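Home Docs Data Forum Login

# Ditdale Tray Set

Simulated two-arm handling data from the Ditdale College robotics club. Everything in this repository was produced by students in the after-school group, using the Clamora simulator on the school's lab computers. No real hardware was used.

Data card last edited 2020-04-17.

## What the task is

The club picks one handling task each year and sticks with it. This year it is tray work: an arm has to reach into a sloping tray, take hold of a small part and move it without disturbing the parts packed beside it. The simulated bench has two arms so that one can work while the other stays clear, or so that both can be driven together by two students.

We chose the tray because it punishes sloppy approaches. If the gripper comes down even slightly off line, it touches a neighbouring part and the whole row shifts. Flat table pickups were last year's task and most members had them working by the end of first term.
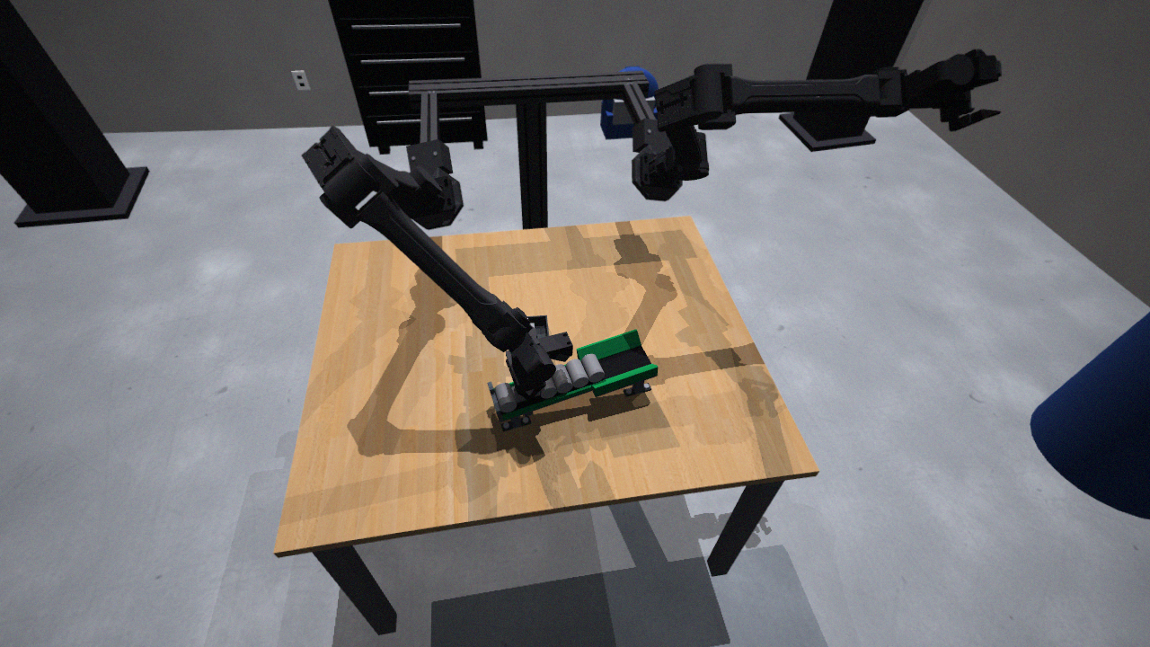 Each run starts from a saved layout. The student driving the arm has to finish inside the time limit or the run is written out with the status `timeout`. We kept the timeouts. They are useful if you want to see how people get stuck, and they are easy to filter out if you don't.

## Contents

- `runs/` has 160 runs, one folder each
- `layouts/` has the saved starting layouts
- `labels.csv` gives run number, status and driver code
- `tools/` has 2 scripts, one for playback and one for checking files

Driver codes are random letters. We don't publish the list that matches them to students.

Inside a run folder you will find joint positions for both arms, gripper opening, a contact log and the rendered views. Views come from a room camera and from cameras that ride with the grippers. The gripper views use a very wide lens, so straight edges bend a lot near the rim. Correct for this before measuring anything from them. The lens settings are in `layouts/lens.txt`.

The wide lens was argued over for most of April. A narrower one gives cleaner pictures, but the driver loses sight of whatever is beside the fingers, and that is where most of the bumps happen. 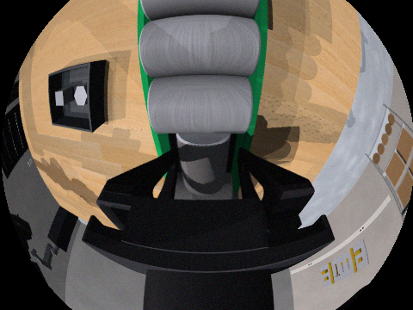
Can I use the gripper views without the joint data?

They load on their own, and the playback script has a `--views-only` flag for that. Keep in mind that the views and the joint log were saved at different rates. If you want to match them later you will need the time column in both files.

## How runs were collected

Students drove the arms with hand controllers from the Acheampong kit, in teams of 3. One drove, one watched the contact log, and one kept notes. Teams swapped jobs after 4 runs. The notes were typed up and are in each run folder as `notes.txt`. Spelling is as the students left it.

Practice runs are not included. Neither is anything recorded before we fixed the friction setting on the gripper fingers, because parts slid out far too easily and people had started to compensate by squeezing hard.

## Known problems

- Shadows in the room view are darker than they should be.
- The contact log sometimes records the same touch twice in a row.
- A few notes files are blank.
- Colours of parts carry no meaning. Do not train anything to sort by them.

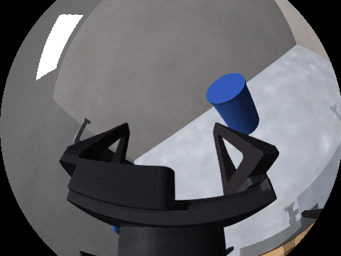 Sullmont wrote on the forum that the doubled touches always share a time stamp, so dropping every second row with a repeated time clears them up without losing real contacts. We tried this on several runs and it held. The checking script now does it if you pass `--dedupe`. The raw logs have been left alone.

## Using the data

Free for classes, clubs and personal projects. Please credit the Ditdale College robotics club. If you find a run with the wrong status, open an issue with the run number and we will look at it at the next club meeting. Replies are slow during school holidays.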